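From: Negin Yazdani
To: illero-users
Date: 4 Jan 2020
Subject: Re: Hand-held gripper fingers drift open with cloth held

Cempaka Goh wrote:

> We have two Illero hand-helds at the Whitelaw site and one of them
> has started losing fabric. It closes fine and the grip reading comes
> up, but a few seconds into a lift the fingers open slightly and the
> cloth slides out. It does not throw a fault. Hard objects are not
> affected as far as we can tell. I swapped the finger tips and
> nothing changed. Has anyone else run into this, and is it safe to
> keep using the unit in the meantime?
>
> Firmware is whatever came with it. I have not updated.

Cempaka,

Yes, we had the same thing at Clovport and it took us longer than it should have to find it. I'll put down what we saw and what fixed it for us. Yours may have a different cause, but the symptoms line up.

Our unit started dropping cloths in the middle of a batch. We were working through 506 pick-and-fold trials, and trial 183 was the first one logged as a drop. After that they came in clusters. We would get a long run with no trouble and then several drops close together. Like you, we got no fault code, so the people running the trials put it down to a poor pinch and carried on. I only looked into it when I saw that nearly all the drops were with folded cloth and hardly any with a single layer.

The grip we use is a plain pinch with the fabric gathered between the fingers and the rest left hanging.
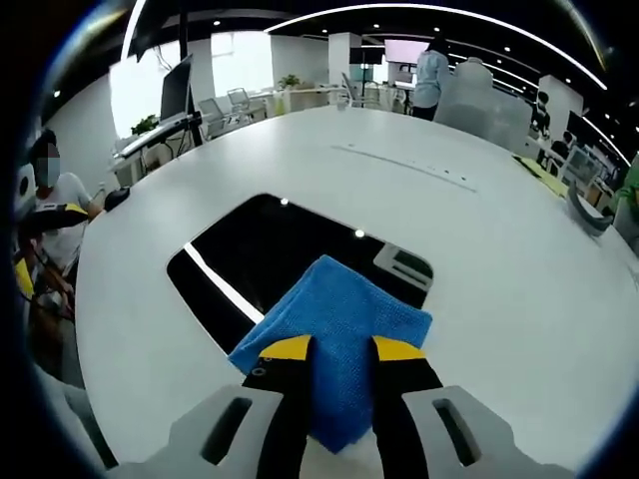
Blue microfiber cloth, folded and pinched between the yellow fingertips.

With a bunched cloth like this the fingers stop well short of fully closed, and the controller takes that as contact and switches to hold. On our unit the hold current was falling off after the switch. A rigid part doesn't give, so even a weak hold keeps it in place. Cloth compresses, the force drops, and the controller does nothing about it while the position is still inside its window. That would explain why you get no fault. As far as the controller knows, the fingers are where they should be.

There were two causes in our case.

First, the hold setting had gone back to its default of 8 after a battery change. We had it at 100 and assumed it was stored. It is not stored unless you write it from the service menu and then power down using the button. If you pull the battery first, the setting is lost.

Second, the set screw on the left finger coupling was loose. You can't see it with the cover on. With the power off and the battery out, hold the right finger still and try to rock the left one. There should be no play. Ours moved enough to feel. We cleaned the screw, put on medium thread locker, and let it sit overnight before using the unit again.

Fixing the setting alone got rid of most of the drops. The rest stopped after we did the screw.

On whether it is safe to use, I would take it out of service until you have checked the coupling. A dropped cloth is no problem, but when ours was at its worst it also closed once without the trigger being pulled, right after a drop. The controller had seen the position leave the window and tried to regrip. One of our operators was reaching in to pick up the cloth and got her fingertip pinched. She wasn't hurt beyond a red mark, but it could have been worse with the setting at full. We now have a rule that the trigger lock goes on before anyone puts a hand near the fingers, and we turned automatic regrip off. It's in the same service menu, one page down from hold.

I reported this to Valunmont, who do our repairs. They said they would look at the stored settings problem and hope to have an update in February. I don't have a version number yet.

Could you check these and post what you find?

- the hold value, read before and after a battery change
- any play in the left finger
- whether automatic regrip is on
- whether your second unit does it with the same cloth

If the second unit is fine and has the same hold value, I'd go straight to the coupling. If both of them drop, I'd suspect the setting.

I can send our trial log off list if you want to compare it with yours.

Negin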